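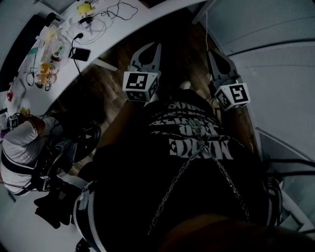
Temps de lecture : 2 min

Novembre, fin d'après-midi. J'avais promis de m'attaquer au bureau blanc. J'en ai fait le tour, j'ai soulevé un câble, je l'ai reposé avec égards.

Il faut dire que ce bureau a une vie intérieure. Les fils blancs ont épousé les noirs, le téléphone dort au milieu, près du bord, là où il finira par tomber. Il y a le petit adaptateur noir, dont je jurerais qu'il n'alimente plus rien depuis le déménagement, et juste au-dessus, parmi les cordons, une petite chose jaune que chacun attribue à quelqu'un d'autre. Kanako dit qu'elle est à Rasmus. Rasmus dit qu'il n'a jamais rien possédé de jaune, ce qui est un mensonge, j'ai vu son imperméable.

La boîte en plastique transparent, je l'avais achetée chez Adomaitis pour tout ranger dedans. Quatre euros de bonne volonté. Elle trône sur le bureau et prend la place de ce qu'elle devait contenir.

Par terre, un petit truc blanc sur le parquet brun. Je l'ai regardé un bon moment ce matin en buvant mon café. Le ramasser aurait créé un précédent.

Idris est passé donner son avis, comme toujours sans qu'on le lui demande. D'après lui, il faut débrancher, trier par couleur et jeter ce qu'on n'a pas touché depuis cinq mois. J'ai répondu qu'à ce compte-là je jetterais l'aspirateur. Il n'a pas ri. Il a proposé des étiquettes.

Il me reste donc à acheter des étiquettes, qui iront sur le bureau, à côté de la boîte.

Rasa vient dîner à sept heures et plus. Je compte fermer la porte de la pièce et parler très fort de la soupe.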